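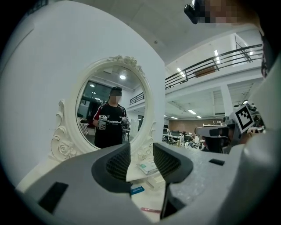 Cómo repasar para un examen con tarjetas (sin pasarse la noche en vela)

Guía rápida, la escribí entre clase y clase. Es el sistema que usamos en el grupo de estudio de Tanbridge, lo montó Inna Pasichnyk para psicología general y sirve para casi todo lo que lleve teoría.

Qué hace falta
Fichas de cartulina, 200 si el temario es largo. Un boli. Dos cajas o dos sobres grandes, da igual.

Paso 1. Partir el temario
Bloques cortos, 16 como mucho. Si un bloque no cabe en una hoja, partirlo otra vez. Ponerle número a cada uno, luego se agradece.

Paso 2. Escribir las fichas
Una pregunta delante, la respuesta detras. Una sola idea por ficha. Nada de copiar párrafos del manual, con tus palabras aunque queden feas. Los autores y las fechas, en ficha aparte.

Paso 3. Primera vuelta
Leer la pregunta, contestar en voz alta, girar. ¿Bien? Caja A. ¿Mal o a medias? Caja B. "Me sonaba" cuenta como mal.

Paso 4. Espaciar
La caja B se repasa al día siguiente. La A, a los dos días, luego a la semana. Ficha fallada vuelve a B siempre, aunque fastidie.

Paso 5. Mezclar
A partir de la segunda semana, barajar bloques. Cuesta mas y se falla más al principio. Seguir igual.

Si vas tarde
Para los de abril que empiezan ahora: solo bloques que hayan caído otros años, más de 16 fichas nuevas al día no. Repaso corto por la tarde y a dormir, lo de estudiar hasta las tantas sale caro en el examen.

La plantilla para imprimir está en la carpeta del grupo, pestaña Kostia. Si no abre, pedidla por correo.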